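Print this page | E-mail this page

The Back Room at Clenstead, Before and After (Mostly Before)

Kristaps Jaunzems went home to Grīnberga with my good scissors.

For those who have never been past the door: the back room is where Clenstead keeps anything that might be useful. We took over the lease in September, and by my reckoning the last person to see the far wall did so in 2000. Gunārs Šimkus maintains that every cable in there belongs to something. He has so far matched 4 of them, one to a kettle we no longer own.

The plan was to sort by kind. Cables in one crate, balls and games in another, paper on the shelf. Sinéad Ó Briain wrote labels in very nice handwriting, including one that says "Other," and I will let you guess which crate filled up first. The stock list now stands at 197 items. It would be longer, but we agreed to call a bag of screws one item.

Gunārs Jõgi offered to haul the leftovers to the Gestska depot in his trailer. The depot takes about 800 pounds at a time, so that's two trips, or one trip and a difficult conversation.

Captions, then.

The white surface, with a small red ball and a black cable. The ball goes with games. The cable goes with Gunārs. 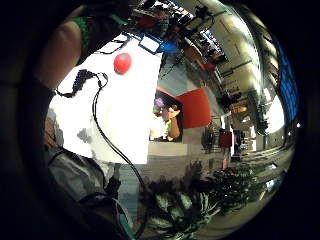 Next session is 9th December, same hours as before. Bring gloves and a marker that works. If you left a casserole dish in the Tresance cupboard, it is now item 112, and you may have it back if you wash it.

Print this page | E-mail this page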